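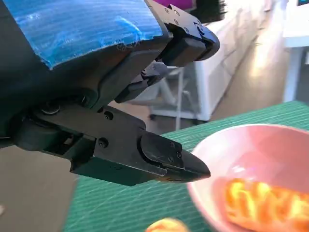 My aunt left me her kitchen in Jollutbridge, which sounds grander than it was. The apartment went back to the Mellard company at the end of the month, so what I really got was whatever I could carry down the stairs. I'd put it off since January. When I finally let myself in, I went straight for the bowl, the rim of it anyway, running my thumb along the edge the way I did when I was six and waiting for soup. I must have stood there for a good five minutes! Then I sat down on the floor and started wrapping plates in old newspaper.

She never threw out a thing. I found 13 lids and not one pot that would take them, a drawer of string, and a tin from the Josau bakery with a key in it that fit no door I tried. There was a receipt from Chuang Hardware too, folded very small, for a single cup hook. I kept that. Don't ask me why - I just liked that she had.

By evening the shelves were bare and I had four boxes by the door. The bowl wouldn't go in any of them. I tried it sideways, I tried it upside down with the towels, I even said please. So I carried it home on the bus, in my lap, with the key sliding around in the bottom, and a little boy across the aisle kept asking his mother what kind of soup it was.

I told him barley. He seemed satisfied with that, and got off at the next stop.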